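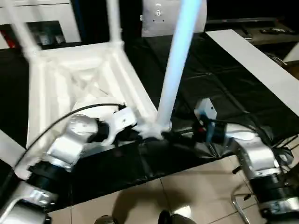
Attachment 1: underside of chair, seat ribs and legs

Ticket: Kandham heating, ground floor circuit
Site: Moltdale
Opened: 15/10/2025
Priority: normal
Status: monitoring

Reported fault
Radiators on the ground floor lukewarm at the top and cold along the bottom. Upstairs circuit normal. Boiler fires, runs for a short spell, shuts down and fires again. No fault code on the display. Hot water not affected.

System
Sealed system, combined boiler, two heating zones, each with its own motorised valve. Ground floor zone serves 6 radiators on 15 mm pipe. Bellis room thermostat in the hall, wired. Magnetic filter on the return. Last drained and refilled in May.

Log

Entry 1
Cold pressure 1.2 bar, within range. Flow temperature set to 68. Thermostat turned to maximum to force a call for heat. Ground floor valve motor heard to run. Flow pipe hot as far as the valve and much cooler beyond it. Upstairs zone switched off at the programmer for this test and left off for entries 2 to 4.

Entry 2
Supply to valve checked at the wiring centre with the zone calling. 220 V across live and neutral. A little low but acceptable. End switch closes and the boiler receives its signal. Electrical side ruled out for now.

Entry 3
Power isolated. Valve head removed. Spindle turns by hand but stops short of full travel. Worked back and forth with grips until it moved through the whole quarter turn. Head refitted, power restored. Flow pipe beyond the valve now hot. Boiler still short cycling, with longer gaps than before.

Entry 4
Magnetic filter isolated and opened. Heavy black sludge on the sleeve. Cleaned, seal wiped and greased, refitted. System topped up to 1.2 bar and bled at the two highest points. Some air from the hall radiator, none elsewhere.

Entry 5
Upstairs zone back on. All radiators heating. The dining room radiator is still cold along the bottom third after an hour. Lockshield opened one full turn, no change. Sludge in the panel is the likely cause. Return temperature at the boiler now 16 degrees below flow with both zones calling.

Entry 6
Short cycling has stopped with both zones on. With the ground floor alone it still happens once the rooms are near temperature. Pump was on fixed speed 3. Changed to proportional pressure. Output range on the boiler turned down one step. No shutdown during the next hour on the ground floor zone alone.

Cause
Valve sticking part open. Its end switch closes before the ball is fully across, so the boiler was told to fire with very little flow past it. Sludge from the old steel panels is the probable source of the sticking. The inhibitor added in May may have been under-dosed. No test strip result is on record from that visit.

Outstanding
1. Take dining room radiator off the wall and flush outside. Replace if the bottom third stays cold.
2. Test inhibitor level and dose to the figure on the bottle.
3. Replace ground floor valve head and body together. Part on order from the Lornatville depot. Do not replace the head alone, the body is worn.
4. Recheck filter four weeks after the flush.

Instructions to occupier
Leave the hall thermostat at its usual setting. Do not close the hall radiator, as it has no thermostatic valve and provides the bypass. If the gauge falls below 0.8 bar, top up to 1.2 and add a note to this ticket with the reading. If the boiler starts cycling again before the part is fitted, turn the ground floor zone off and on once at the programmer. Reopen the ticket if this has no effect.

Recent tickets
Kandham: outside tap dripping when closed
Kandham: hall thermostat reads high
Moltdale: extractor fan runs on after light is off
Moltdale: loft tank lid missing
Lornatville: immersion heater trips breaker
Lornatville: noise in cold main at night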